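Software notes: marker tracking and the Kudix replay tool

February 26, 2024

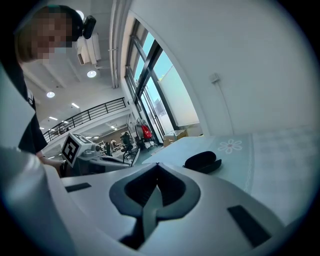 Pose tracking first, as it's what most of you have been asking after. The new tracker build went in to Binano last night and it's holding up better than the old one when two grippers work close together. Old one got its left and right muddled if the markers came near each other. The white cube on the second gripper, tilted over like that, is the kind of view that used to give us trouble: one face nice and bold, the others at a poor angle, and the solver flipping between two answers. We now keep both answers alive for a few frames and let the motion decide. Costs a bit of memory. Worth it.

Numbers, quick. 70 test clips replayed on the old build and the same 70 on the new one. Flips on 2 of them now, both with the cube turned nearly edge-on. Will look at those next week, proably a threshold thing.

Kudix (the replay tool) has a new timeline. You can drag to a bad bit, mark it, and it writes the mark back to the clip. No more text files on the side please. Known bug: clip 71 in the shared set won't open, the header is broken, just skip it.

Planning side: Fonska still assumes the table is flat and clear. It will happily plan a path straight through a small object if perception hasn't reported it. Height map from Nautiyal is meant to fix this, the hook is there but switched off by default. Turn it on if you're feeling brave, and send logs.

Also the config format changes in April. Old files will load with a warning untill then, after that they won't load at all. Converter is in the tools folder, run it on a copy.

Anything odd with the tracker, send the clip name and the build number, not a screen grab.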